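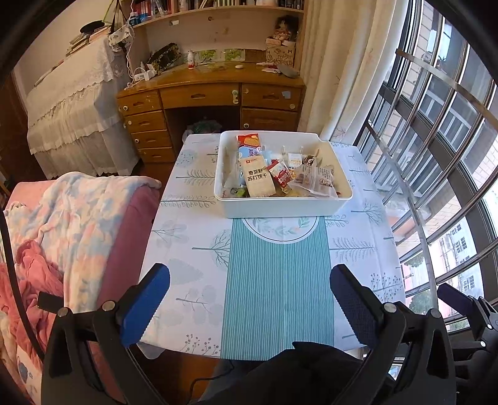
Reading time: 2 minutes

Frequently Asked Questions: Brulstead Library Picture Book Review Panel

What is the Review Panel?
The Panel reads newly published picture books and early readers on behalf of the Brulstead Library. Its short reviews appear in the online catalog and in the printed guide for families, which is issued each December.

Who may apply?
Any resident aged 16 or over who holds a current library card. No teaching or publishing background is required. Applicants submit one sample review of a picture book of their choice.

How many books will I be asked to read?
Reviewers receive seven titles per season. Books may be collected from the Bailly branch or the Flullberg branch. Titles cannot be mailed.

How long should a review be?
Reviews should not exceed 50 words, excluding the title and the names of the author and illustrator. Please mention the artwork as well as the story. Plot endings should not be revealed, even in books for very young children. 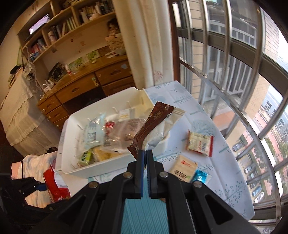 May I submit a negative review?
Yes. Reviewers are asked to be specific about what did not work – pacing, rhyme, page layout, text that is hard to read against the background – and to avoid remarks about the author. A book that one reader dislikes may still be listed if a second reader recommends it.

Do I need to read the book aloud?
This is encouraged for titles intended for children under five. If you read with a child, you may include the child's comments, but please leave out the child's name.

How are books chosen?
Library staff select titles from publisher catalogs and patron requests. Last season 580 titles were considered and 46 were placed in the guide. Self-published books are accepted if they are available through our regular suppliers.

What is the Sturus list?
The Sturus list is a separate selection of wordless and bilingual picture books. Panel members may ask to review for it once they have completed one full season.

May I keep the books?
No. All review copies are added to the collection and must be returned with your final review. Late returns are handled under the ordinary lending rules.

How do I withdraw from the Panel?
Notify the children's desk at either branch and return any unread titles. You may reapply in a later season.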